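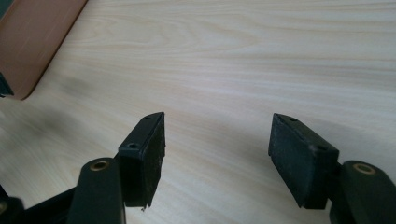 November, 9:40 p.m.

Long day with the hand gripper. Tamsin Castellanos had me down for 90 demos on the Bedero job and I got through all of them, though 4 will have to be thrown out. On two I closed before the fingers were lined up, and on the others I let go too high. The rest look usable.

My thumb is sore again. I switched hands after lunch and it helped, but my left is slower and I don't know if the policy will pick up on that. Asked Tamsin. She said keep both for now and tag them.

The approach is what I need to work on. I still come in too fast, then stop dead over the part – the last model copied that exactly. Tried counting to two on the way down and the playback was smoother.

Ambrose wants us to try the remote arm next, same task, 19 runs to start. I'm not looking forward to the lag.

Need to charge the spare battery and email Tamsin the bad run numbers before bed.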